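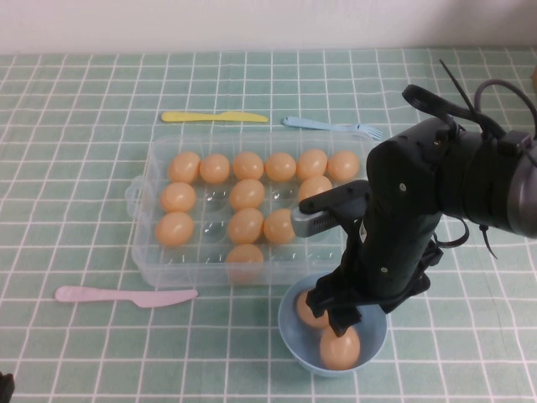

Should eggs come out of the carton and go into one of those clear plastic trays?

They can, as long as the tray goes in the refrigerator and you write the date down somewhere before the carton leaves the house. The tray won't make them last longer.

7 Apr 2026
By Nathalie Campbell

I put off writing about egg storage for a long time because I suspected there wasn't much to say. Then my sister-in-law gave me a clear tray for my birthday in December, and I started reading what people claim for these things. Fresher eggs! Fewer breakages! A calmer fridge! I have used mine ever since and I'm still waiting for the calm.

What the tray does do is let you see how many eggs you have without opening a lid. That's worth something if you bake. With a carton you're always lifting it, deciding it feels about right, and finding out halfway through a sponge that it wasn't. Mine has cups deep enough that the eggs don't knock together when I slide it out. I've handled cheaper ones in the store where they did, so press on the plastic before you pay for it. If the whole thing flexes when you lift it by one end, put it back.

What it doesn't do is anything a carton doesn't do already. Cardboard and foam are good at their job. A closed carton also keeps smells off the eggs, and an open tray next to half an onion is asking for trouble. If you want the tray, buy one with a lid or keep the onion somewhere else.

The date problem

Throw out the carton and you've thrown out the date. I cut the printed end off and tape it underneath the tray. Anca Ursu, who reads these pages before they go up, writes on the shells in pencil, and that works too, though it takes patience I don't have at the end of a shopping trip. Don't top up a half-full tray with new eggs unless you can tell the two lots apart. I fill from the back and use from the front, and when I get that wrong I at least have the pencil idea to feel guilty about.

The door rack

A lot of refrigerators come with egg cups molded into the door. I don't know why they still make them. The door is the warmest part and gets opened all day. Put milk there if you must put something there, or better, the mustard. Eggs go on a middle shelf, toward the back.

The float test

People swear by it. An egg takes in air as it ages, so an old one stands up in water and a very old one floats. Fine. That tells you about age. It doesn't tell you whether the egg is safe, and I wish the tip sites would stop saying it does. Crack each one into a cup first and smell it. You'll know a bad one. And don't float-test the whole batch and then put them back wet.

Washing

Eggs from the supermarket here have been washed already. Leave them alone. If yours come from somebody's backyard, ask whether they've been washed, and once they have been, or once they've been chilled, keep them cold from then on. Cornel Voicu wrote in to say that his grandmother kept hers on the counter all summer. I believe him. Hers were unwashed and from her own hens, and I'd guess they didn't hang around long.

Setting eggs out to cook

This is the one tip in the pile I'd defend. Take what the recipe needs, put those eggs in a bowl, and put the rest straight back in the fridge. A bowl with high sides is better than a plate for obvious reasons. Set them in one at a time; dropping the last one on top of the others is how I crack most of mine. For cakes, half an hour out of the fridge is plenty, and if you forgot, sit them in warm tap water for a few minutes. Two hours is the usual limit for eggs on the counter.

A tablecloth under the bowl helps a bit – it stops an egg rolling quite as fast as it would on a bare table – but if one breaks, you've got laundry. Use cold water on the spot first. Hot water sets the egg into the cloth, and then you can try all the sprays you like. I tried a "protein lifter" sold under the Kovar name and couldn't see that it did anything cold water hadn't.

Cleaning the tray

Clear plastic shows everything. Warm water, dish soap and a soft brush around the cups, then let it drain upside down overnight. Mine came with a slip of paper saying it was fine in the dishwasher. It went cloudy along one side after a few runs, so draw your own conclusions. If an egg has leaked, take all the others out and wash the whole tray that day. Dried yolk in the bottom of a cup is miserable to shift.

Would I buy one myself? Probably, if it was cheap and I had the shelf space. Measure the shelf first. Tamara Coman bought two and could only close the fridge on one of them.

Contact the editor | © 2026 Mamedach Household Pages | Back to top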